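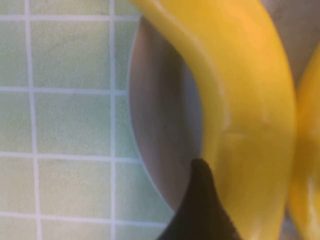

Miltwood Allotment and Orchard Society
Minutes of the General Meeting held 4 October 2026, Brurkholm Hall

Chair: Ívar Egilsson
Minutes: Jhair Paucar

1. Apologies and previous minutes

Apologies were received from the plot holders on the lower terrace, who were attending the drainage inspection. The minutes of the May meeting were approved with one correction: under item 4, "east tap" should read "west tap". The east tap has been out of service for two seasons and was not discussed in May.

2. Water supply

The chair reported on the main line between the pump house and the upper plots. Pressure at the far standpipe remains below what is needed to run a sprinkler and a hose at the same time. The contractor, Benavides, tested the line in two sections and found the loss to be in the older section, between the valve box and the compost bays. No leak was visible at the surface. Two options were put to the meeting:

Option A. Replace the older section in full, following the existing trench.
Option B. Lay a new line along the fence and abandon the old one in place.

Option B requires more pipe but avoids digging under the pear row. Members with plots beside the fence asked whether the trench would cross their beds. The chair said the proposed route runs on the path side throughout. The meeting voted for Option B, subject to a written quotation. Work is not to begin before the supply is shut off for winter.

Action: Ívar Egilsson to obtain the quotation from Benavides and circulate it.

3. Shut-off and frost protection

The supply will be shut off at the pump house at the first forecast of hard frost. Notice will be posted on the gate. Plot holders are to drain their own hoses and leave standpipe taps open after shut-off. Last winter three taps split, all of them closed – the cost of the replacements came out of the general fund.

4. Compost bays

Bay 7 is full and is closed to new material. Bay 8 is open. Members are reminded that the following do not go in any bay: cooked food, treated lumber, diseased tomato or potato plants, and bindweed roots. Fruit and vegetable scraps from home are accepted if they are chopped and covered with dry leaves. Whole fruit has been left on top of the heap on several occasions and has drawn wasps. Stickers are to be removed from peels before they are added, as they do not break down and come out in the finished compost.

A proposal to buy a second shredder was discussed. The existing machine is usable but the blades need sharpening. It was agreed to have the blades serviced first and return to the question in spring.

Action: Jhair Paucar to take the shredder to Peltevton for servicing.

5. Plot rents

The annual rent for a full plot is to stay at 50 dollars. Half plots are charged at half that rate. A member asked whether late payment should carry a fee. The current rules allow a plot to be reassigned after two written reminders, and the meeting considered this sufficient. No change was made.

6. Fruit tree pruning

Apples and pears will be pruned in the dormant season. Plums are not to be pruned until early summer, owing to the risk of silver leaf. The two plums nearest the gate were cut in winter by mistake last year, and one now has dieback on the north side. The affected limb has been tagged with red tape and is to be left alone until it can be assessed.

Prunings up to finger thickness go to the shredder pile. Anything larger is to be stacked behind the shed, away from the door.

7. Any other business

The lock on the tool shed sticks in wet weather. Graphite is to be used on it – oil has made it worse. The wheelbarrow with the flat tire will be repaired or removed before the next meeting. A member requested a second key to the seed cabinet. Agreed.

The next meeting will be held in the same hall once the water line quotation has been received. The date will be posted on the gate.

The meeting closed after item 7.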